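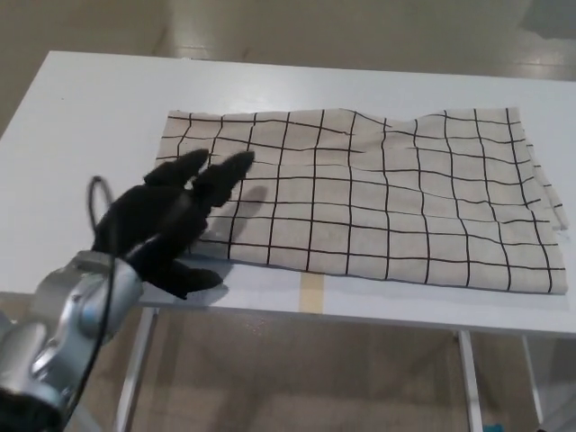

Cloth laid out on the table, hand over the left end.

Bench notes, Monday, Haltbridge workshop

Kettle on, coat still on, writing this before I forget what I changed. Colleen was in before me and had already wiped the table down, bless her, so I got straight to the folding code (the towel project, for anyone reading the shared folder who's lost track of which silly project I'm on now).

The gridded cloth is a joy to work with. I should have bought it months ago instead of messing about with plain tea towels! With a plain cloth I could never tell from the recordings how far out a grip was, and I'd sit there squinting at a corner and guessing. With the black lines I can see at a glance which way the fabric has been dragged. They wander a bit wherever there's a wrinkle, which sounds like a nuisance but tells me where the slack is.

The right end has frayed. I know. Ambros wants me to hem it and he may well be right, but the corner finder gets on fine with loose threads so far, and I'd like to keep it a bit scruffy. Real washing is scruffy. If it gets any worse I'll run a line of stitching along it and note the date here, as the edge will look different in the recordings from then on.

Tape on the front of the table stays where it is, please. It's my centre mark. I line the bottom edge of the cloth up by eye, middle over the tape, and then leave it alone, creases and all. I did try smoothing it perfectly flat last week and all I learned was that I'm good at smoothing cloths.

Settings

Left hand only, palm down. Approach speed is down to 26 per cent of the limit, from whatever daft number I had in there before. Finger closing is on the new table Ambros sent over from Nemley, which has 382 rows in it, and I've read perhaps the first page. He swears the middle part matters most for thin fabric. Thumb comes in low and the fingers come down to meet it. In my version the thumb and fingers closed together, and that kept pushing a little ridge of cloth along in front of the thumb without picking it up. His way round seems kinder to the fabric, though I want a good few more goes before I say so to his face.

Log file for the whole project has reached 1,195 lines, most of them me swearing politely at the wrist joint. I'll split it by month from March onwards.

Shadows

Spent far too long on this. The lamp throws a shadow of the hand across the cloth, and the edge finder (the one we call Zacharias, don't ask) has a habit of treating a dark patch as a fold. Colleen's idea was to move the lamp. Mine was to teach Zacharias what a shadow looks like, and I got stubborn about it and lost most of the morning. The grid helps here too – the lines carry on straight through a shadow, whereas at a proper fold they break or jump sideways. So now it checks whether the lines run on before it shouts about an edge. Very simple check, six lines of code, and I'm unreasonably pleased with it.

Still to do on that: try it with the blinds down, and try it late in the day when the light is all from the lamps. Colleen has offered to do the evening one.

Cable

The black cable at the wrist needs watching. I like it with a bit of a loop, so the wrist has room to turn, but too much and it'll flop down on the cloth sooner or later. I've left the loop as it is for today. Colleen thinks a clip further down the arm would sort it, and there's a bag of them in the Emora drawer under the soldering things. Please don't use cable ties, I had to cut the last lot off with nail scissors.

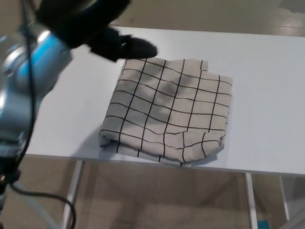

Folded cloth, top left corner

Same table and same cloth, only folded, so the hand goes for the top left edge. This is the part I care about. Any fool machine can find a flat towel, but a half-done one with the bottom edge rolled up on itself is a horrible shape to reason about. The bunched bit is thicker, the lines double back, and Zacharias wants to call every one of those rolls an edge. For now I've told it to look only at the top third. Cheating, yes, and I'll take it out again once the line check is better.

The notch at the top right, where the edge is tucked under, needs its own rule. I had been assuming four tidy corners. I'd like it to choose the left one whenever the right one looks odd, and to stop and ask if they both do.

Left to do: read the rest of Ambros's table, fit the clip, ask Colleen which evening suits her. And order a second gridded cloth before the shop runs out of that one.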